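Workshop Notes: The Laundry Grippers, August

Members who came in on Wednesday evening expecting the usual drill press queue will have noticed that the back of the Giltunham shop now has a bed in it. It has a headboard and everything. Please stop sitting on it.

The bed belongs to the Skedeck build, our attempt to make a pair of hand-held grippers good enough at folding clothes that an arm could one day copy them. Eilidh Sutherland started the thing last winter with a bag of screws and a grudge against her ironing pile. The plan was to hold the grippers ourselves, fold by hand, record what the fingers do, and worry about the arms once we can afford arms. We can't afford arms. The kitty stands at 400 dollars and the coffee maker is ahead of us in line.
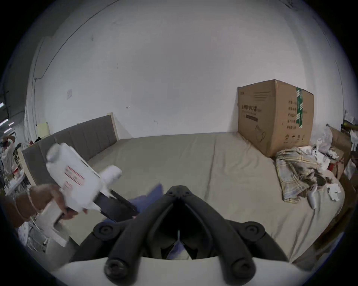
Most of the month has gone into the fingers. The first set, printed from a file Eilidh named Poulain for reasons she keeps to herself, could pick up a T-shirt fine and then would not let go of it. The second set let go of everything. We are now on curved black ones, and they grab cloth about as well as I do in oven mitts, a big step up. If you print spares, use the settings taped inside the cabinet door and not the ones you like better. Somebody's preferred settings cost us 40 hours of machine time and a spool that was nearly new.

Folding with two of these is harder than it looks from the bench. Your wrists want to help and there's nothing for them to do. You pinch one end, then the other, pull, and find you've caught two layers on the left and one on the right. Then you put it down and start over.

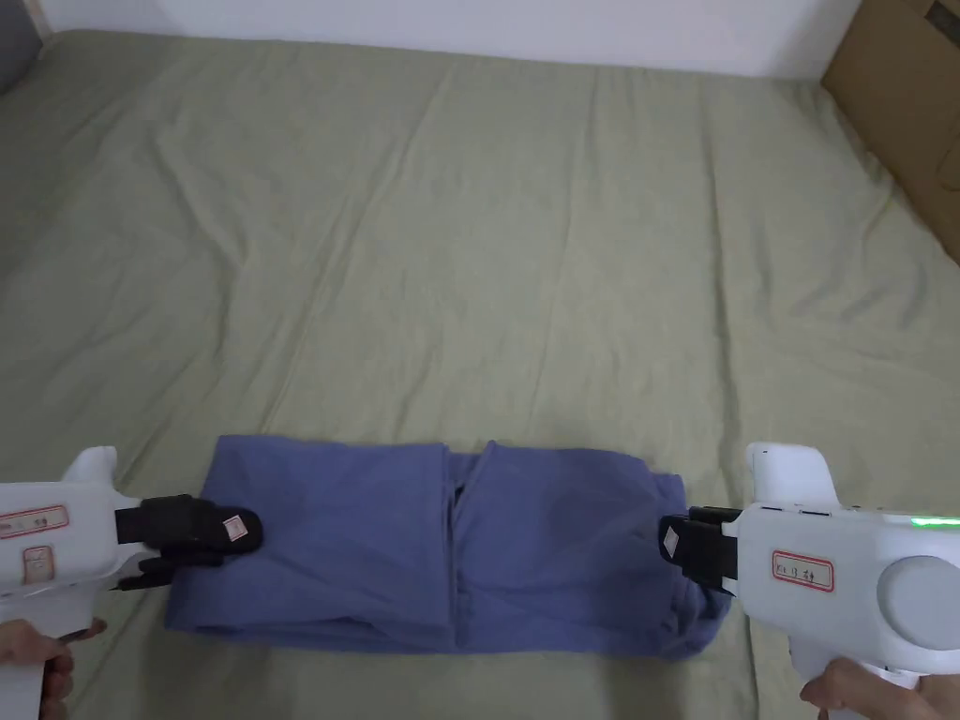

I did a whole evening of this and came home unable to fold a napkin the normal way. Eilidh says that wears off. She has also been saying since March that the logging script is nearly done, so I'm keeping an open mind.

The script, to be fair to it, does run now. It saves to the old Lorirora drive under the stairs, which fills up faster than anyone would like and makes a noise when it does. Our target is 2000 folds before we change anything else on the hardware. I won't print where we are on that, as it would only discourage people.

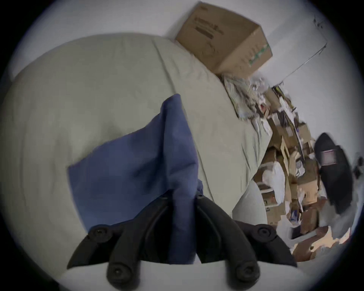

Blue cloth in the curved fingers, with our filing system behind it.

We still need clothes. Plain is best, pants and shirts especially, washed please. No fitted sheets. We have one on the bed and that's as close as any of us is prepared to get. Leave donations with Eilidh or on the hook by the lathe, and if you have a spare hour and patient wrists, there's a sign-up sheet next to the band saw.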